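Off the Floor and Up the Wall

Why the humble adhesive hook is the best thing to happen to a work table

The first thing I ever hung on a stick-on hook was a colander. I was renting a second-floor apartment in Zarkville, the lease ran to nine pages, and two of those pages were about holes in the walls. No nails, no screws, no anchors, no thumbtacks. The kitchen had one drawer. So I bought a card of adhesive hooks at the hardware store on the corner, pressed one to the tile beside the stove, and hung up the colander with the kind of caution you'd use to set down a sleeping baby.

It stayed up for the whole lease. By the end it had been joined by a dustpan, three saucepan lids, a calendar, a flashlight and a bag of clothespins, and I had become the sort of person who looks at a bare wall and sees storage.

I've moved a few times since then, and I own a drill now. I still reach for the hooks first. They go up in a minute, they come down when you change your mind, and changing your mind is most of what setting up a room is! You think the scissors belong by the window. A week later you notice you've been walking over to the window forty times a day to get the scissors. With a drilled hook you'd put up with it for years.

The table against the wall

Where these things really earn their keep is the work table. I mean any table where stuff gets plugged in: the sewing table, the soldering corner, the folding table in the spare room where the printer and the label maker and the phone chargers all live together in a heap. Nearly every one of them has the same trouble, and it's down by your feet.

The power strip is on the floor. It's dusty. It has a sock on it. Every time you want to plug something in you go down on your knees, and every time you stretch your legs out you kick the switch and lose whatever you were doing. When you vacuum, the vacuum eats a cord.

Pick the strip up and hang it on the wall, at sitting height, and all of that is gone by lunchtime. I did mine on a rainy morning in January and I was so pleased that I went back in after dinner just to turn the lamp on and off.

Most strips have a slot or a loop somewhere for hanging. If yours has keyhole slots on the back and you don't want screws, look for a flat mount made for the job, with one half that sticks to the strip and one that sticks to the wall. If it has a loop at the end, a single hook will take it and the strip can hang straight up and down. Vertical is how I like it. It takes up hardly any width, the cords all come off to the side where you can see which is which, and you can slip one into the narrow gap between a shelf and a window frame where a horizontal one would never go.

Think about which way up the switch will be. At the bottom is handy if you're sitting. At the top is better if there's a toddler or a long-tailed dog in the house. And look at where the strip's own cord comes out, since that heavy main cord needs somewhere to go. Let it drop in a clear line to the outlet, with some slack in it. A cord pulled tight will tug at the hook day and night, and that's how hooks come down.

How to make them stay

People who tell me they hate adhesive hooks have usually had one fall off in the night. I sympathize. I once lost a full spice rack that way and was finding paprika until spring. But nearly every failure I've had was my own fault, and they were all the same fault: I was in a hurry.

Clean the wall. Rubbing alcohol on a paper towel is best, because soap and household sprays can leave a film behind. Let it dry all the way. Peel the backing without putting your thumb all over the sticky side (I still do this one time in three). Press hard, from the middle out to the corners, and hold it for longer than feels sensible. Then walk away. Read what the package says about waiting time and believe it, even if it says a full day. The colander can wait in the sink.

Smooth surfaces are a joy. Tile, glass, metal, good glossy paint – go ahead. Flat paint is chancier, textured walls are hard going, and wallpaper I would leave alone altogether. Fresh paint needs weeks to harden before you stick anything to it. Rooms that get steamy are hard on some adhesives and fine for others, so check.

As for weight, take the number on the package and stay well under it. I have a sheet of small hooks rated for 300 grams apiece, and I use them for keys, measuring spoons and a tape measure. A power strip is a different animal. Once four or five plugs are in it, with their cords hanging, it weighs a good deal more than it did in the store, and every time you pull a plug you're yanking on it too. Go up a size, or two. Hold the strip with one hand while you unplug with the other, and never hang one over a sink or anywhere it could drop into water.

I keep a spare patch or two around as well. The clear ones disappear nicely against a pale wall, and if a hook has to move, you can put down a fresh patch a few inches over and be back in business the same afternoon.

A word for the silly ones

Now, about looks. You can buy hooks in plain white, clear, or brushed metal, and a home magazine is probably supposed to tell you to do that. I'd like to speak up for the ones with cartoons on them.

They come on bright square pads, usually in mixed packs from the dollar store, with fruit or whales or smiling clouds. The metal hook is just as useful as a plain one. And a white wall with a white power strip on it is about as cheering as a dentist's ceiling, so a little square of color does it a lot of good. A pink fish on a blue pad, staring out at you with one big round eye while it holds up your electricity – how could you not be fond of that?

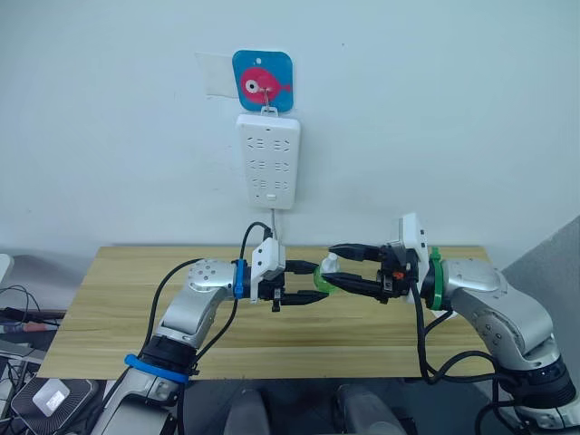
There's a practical side to it too. In a room with several strips, a picture is easier to remember than a position. "Unplug it from the fish" works on the phone, half asleep, or with a visiting nephew. I labeled all my cords once with a proper label maker, very neat, and I can tell you that the whole household ignored the labels and learned the animals in a day.

Cords, the last battle

Once the strip is up, the cords become the thing you see, and it's worth spending another half hour on them while you're in the mood. Black cords on a light wall show up like pen lines. You can hide them in a stick-on channel, which looks wonderful and is a nuisance every time you swap something out. For a table that changes a lot, I prefer small clips: one at the back edge of the table, one partway up the wall, and leave the rest loose.

Leave real slack for anything that moves. A lamp with a swinging arm, a sewing machine you slide forward, a glue gun – give each of those a generous curve of cord so it can travel its whole range without dragging on the plug. Move the thing as far as it goes in every direction before you fix a single clip. Bundle the cords that run together to the same place, and keep the bundle off to one end of the table, where it can hang over the side and out of your way.

Use hook-and-loop ties. Zip ties look sharper, but then you need to cut them, and someday you'll nick a cord doing it.

Then wipe down the tabletop and stand back. My table in the house on Tirnora Street is pale wood, nothing special, bought used with a burn mark on one corner, and the first time I saw it with no cords lying across it I thought it had gotten bigger.

When it's time to take them down

Pull-tab strips want to be stretched slowly, straight down along the wall and never out toward you. For the clear gel-type patches, warm the edge with a hair dryer, work a length of dental floss in behind, and saw gently from side to side. Whatever is left rolls off under a thumb, or with a little more of that rubbing alcohol after you've tested it somewhere out of sight.

I left the Zarkville kitchen with every tile bare and got my whole deposit back, all 1216 of it. The colander came with me. It's hanging beside the stove now, on a yellow pad with a pear on it, and I have my eye on the inside of the pantry door.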